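34 shares | 11 comments

The Hand That Learns Housework

The kit arrives in a box you could mistake for a food processor. Inside are two hand-held grippers, a charging cord for each, a wrist strap, a cleaning cloth and a folded card of instructions. You pick one up, squeeze the trigger, and the black fingers close. A camera above the grip records what the fingers do. That is most of what there is to learn, and it took me less time than setting up my last phone.

Hukham, the company that sells the kit, doesn't make robots. It makes the tool people use to show robots how a job is done, and it sells that tool together with a service. Customers record their own sessions at home or at work, upload them, and get back files that have been checked, trimmed and labeled. The customers are mostly small robot makers and university labs. Since December the company has also rented the kit by the month, and that is the version I was sent to try.

Kumudini Samarakoon runs the product side. She started out designing garden tools and still talks about grips and blisters more than she talks about software.

"If your wrist hurts after an hour, you start doing the job badly," she told me. "Then the robot learns to do it badly. So we spent a long time on the handle."

The handle is good. The weight sits low, in the body of the gripper, and the trigger has a long, even pull. I have small hands and could close the fingers fully without shifting my hold. Thilini Fakir, who trains new customers, told me to work slowly at first and to keep the fingers in view at all times. She also told me to stop talking while I recorded, which was harder.

Bedrooms are one of the places customers ask for most. A bed looks like an easy place to work, and for a person it is. For a machine it's a soft surface that changes shape each time something touches it. A phone lying on a sheet is not at the height it would be on a desk, and the cloth bunches up ahead of the fingers when they come in low.

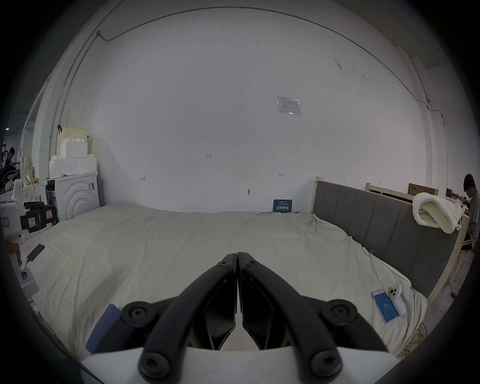
Fakir's advice for soft surfaces is to come down from above, stop, and then close. Sliding in from the side works on a countertop, but on bedding you end up with a mouthful of sheet. She has people practice on a folded towel before they record anything. I did two sessions of that and still picked up the towel more often than the thing on top of it.

Phones gave me the most trouble. A phone lying flat gives the fingers only a thin edge to work with, and a smooth back slides away if one finger touches down early. Cloth was easier to lift and harder to put down neatly. Cables were somewhere in between. I got quite good at cables.

The service side is where Hukham earns its fee. Uploaded sessions go to a review team led by Shanthi Haque, and her people are strict. They sent back 11 of my first 33 recordings. The usual complaint was that my other hand had wandered into the job to help. Each rejected clip came with a short note, and the notes were clear and polite. One of them read, in full, "Good lift. Please do not blow on the tissue."

Turnaround was quick, except for one batch I sent right after the holiday. It came back on 3rd January with an apology I hadn't asked for.

I had some complaints of my own. The charging port is under the body, so you can't stand the gripper up while it charges. The finger pads pick up lint, and on a fuzzy blanket I was wiping them every few minutes. The upload program runs well once it's going but asks you to name every session by hand, and there is no way to copy the last name you used. Samarakoon said a fix for that is being worked on. She said nothing about the port.

There is competition. Iwasaki sells a heavier gripper with a better battery, aimed at factories and priced that way. Jetach offers a cheaper one with no review service at all, so you get the raw recordings and sort them out yourself. A lab with students to spare may prefer that.

Obaidul Wickramasinghe tried all three before choosing Hukham for Fasow, his company, which is building an arm to tidy rooms in assisted living homes. He said the hardware was close. What settled it was the notes.

"My staff got better at recording because somebody kept telling them what was wrong," he said. "With the other two we were guessing." He still keeps the Iwasaki for long days -- the battery really is that much better.

Fasow's arm can now pick clothing up off a bed and put it in a basket. It is slow, and it sometimes takes the sheet along too. Wickramasinghe wants more recordings from messy rooms, since tidy ones taught it very little.

The monthly rental includes both grippers and a set number of reviewed hours, with extra hours billed as you use them. Replacement pads are sold in pairs. If you plan to work on blankets, order a spare pair with the kit.

11 comments | Share this story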